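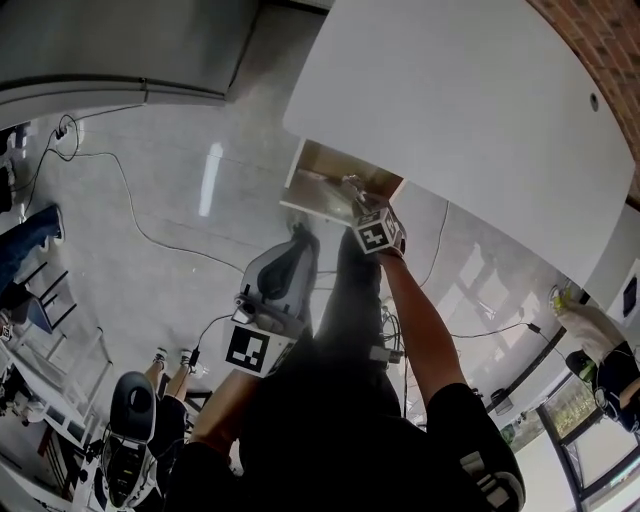
Posted in February by Renji Kudo

I have been suspicious of desk drawers for most of my working life. My first desk had three of them and every one turned into a graveyard for dead pens and soy sauce packets. So when I went shopping for a new desk last year I wanted a flat top on legs and nothing else.

I ended up with the Grevora, a big white thing with rounded corners, and it has a drawer. Not a proper one with a face and a handle. It's more of a tray tucked under the top, with a kind of see-through front so you can half make out what's in there. The sales page went on about "visual calm." My feeling was that if I can see the junk through the front, I'm not going to be very calm about it.

I've had it long enough now to have an opinion, so here goes.

First, the size. It's shallower than you'd guess. A stapler goes in lying down. A roll of packing tape does not, unless you're willing to push the drawer shut with your knee and then fight to get it open again. I did that 2 or 3 times before I moved the tape to the shelf, where it had been perfectly happy before.

Second, the dividers. I bought a set from Oltska because a review swore they'd change my habits. They're little plastic walls that slide around whenever you open the drawer too fast. I open everything too fast. By the end of the week the paper clips were in with the charging cables and the walls were all piled up at the back. I gave the set to my sister, who says hers stay put, and maybe they do.

What has worked, sort of, is keeping almost nothing in there. Right now it's four things: scissors, a tape measure, the good marker and a pad of sticky notes. I tried adding a fifth (spare batteries) and within days there were receipts on top of them. I don't know why batteries attract receipts.

I'm also not sold on the advice to "zone" a drawer, with the stuff you use daily at the front and the rest behind it. Fine in a deep kitchen drawer. In a tray like this one the back is about a hand's length from the front, so what exactly am I zoning?

The top is better than I expected. It wipes clean, it's wide enough to spread a whole job out on, and there's a round hole near one edge that I suppose is meant for cords. I say suppose since the instructions skip it. Mine has no cord through it. The cords are on the floor, same as always, and I'm not going to pretend a hole would fix that. I looked at a cable box from Moneto and closed the tab when I saw it was basically a shoebox with a lid.

A reader wrote to ask if she should pay extra for the version with the drawer. I'd say skip it and put a mug on top for the scissors. If you already have the drawer, take everything out, put back the stuff you reached for yesterday, and see how long it lasts. Mine lasts until the mail comes.

Next month I'm going to try the filing cabinet, which has 1,000 pieces of paper in it and a bottom drawer I haven't managed to open since we moved.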